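# Two-arm robot coming to our kitting bench. What happens to the people who work there?

**benchfour_packer**, posted 8th May

I work in the kitting room at a contract packer. We put together gift sets and display units for beauty brands: organizers, sample pouches, brushes, that kind of thing. There are 32 of us across both shifts.

Management told us last week that a two-arm robot from Umholm is going in at one bench in September. The slide said it will "support the team with repetitive placement tasks" and that no jobs are being cut this year. That was the whole announcement. My lead doesn't know any more than I do.

What I want to know from people who already work next to one of these:

- Do hours get cut even if jobs don't?
- Does the piece rate change? We get a bonus over 174 units a shift and I don't see how that works if half the units come off a machine.
- What does the person standing next to it do all day?
- Should I ask to be trained on it or stay away from it?

I am not against it. My wrists hurt and I would be happy to never open another little drawer. I would just like to know what I'm walking into before somebody picks names.

---

**tapegun_tuesday**

They always say no jobs this year. Read the "this year" part. At my old place they put in a machine to fold cartons and the temps were gone by the holidays, then they stopped filling spots when people quit. So no layoffs on paper.

Get the bonus thing in writing. Start looking around too, it doesn't cost anything.

> **benchfour_packer:** Was the carton folder a robot with arms or a regular machine?
>
> **tapegun_tuesday:** Regular machine. Same idea.

---

**second_shift_kits**

We've had a two-arm setup in our room for a little over a year. Ours is run with Flullodex software, so the screens will look different from yours, but the work around it should be close. I'll go in your order.

**Hours.** Mine didn't change. Overtime did. We used to get a lot of it before the holidays and last season there was much less. If you count on overtime to get by, ask about that directly, because "hours" in a meeting usually means your base schedule.

**Bonus.** This was the biggest fight. For the first two months they left the old target in place and counted only what we packed by hand. The person assigned to the robot couldn't hit it, so everyone avoided that bench. They ended up paying whoever is on the robot bench the average bonus of the other benches that shift. It isn't perfect, but people stopped trading out of it. Ask for that before September. It's much harder to get once the machine is on the floor and everyone is busy.

**What you do all day.** You set out the parts, start the job, watch, and take over when it gets stuck. Hard round items went fairly well for ours. Soft things took a lot longer, and so did anything see-through. It is slower than you are. On a good shift ours does up to 65 kits, and a decent packer passes that before lunch. The company likes it because it can keep going through breaks and doesn't call out.

The watching is tiring in a different way. Your wrists get a rest but your attention doesn't. We asked to rotate every two hours and that helped a lot. A full shift on it is too long.

**Training.** Yes, ask for it, and ask early. Here the first people trained got moved up a pay grade. The second group got the same training and a thank-you. When we wanted to know why, the answer was that the first group had helped with setup and the second hadn't. So if they ask for people to help with setup, that's the time to talk about pay.

Three more things I'd ask at your next meeting:

1. Who gets written up when a bad kit leaves the robot bench? Ours put the operator's initials on the box, same as always, and two people got warnings for kits they never touched. Now the box gets a separate stamp.
2. Are the cameras on it recording, who looks at the video, and can it be used for discipline? We got a one-page policy out of that.
3. Who stops it? Everybody near the bench should know how, including the people at the next table over.

---

**jotalum_floor_lead**

I'm a lead at Jotalum, so take this as coming from that side. I agree with most of the long answer above. The rate question usually doesn't get settled ahead of time because the people buying the robot aren't the people who set the bonus. Bring it to whoever runs payroll for your floor, not the project manager.

On layout, ask for the bench to be set up with real product before they decide on staffing. We planned ours from a drawing and had to redo it. One order of 1,000 sets was enough to show that the person loading parts had to reach too far. The kit we used for the trial was a mirror organizer with compacts and sponges.
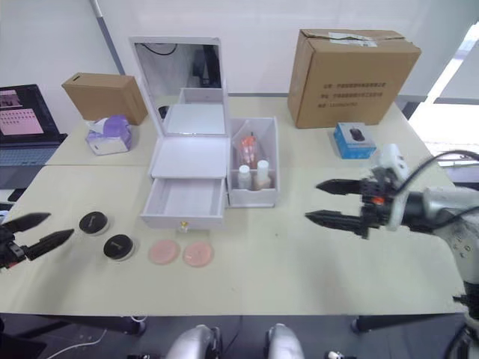
## Related threads

- Asking for a pay grade change after robot training
- Rotating off a monitoring job: how long is too long?
- Has anyone packed for Jin? Question about their sample kits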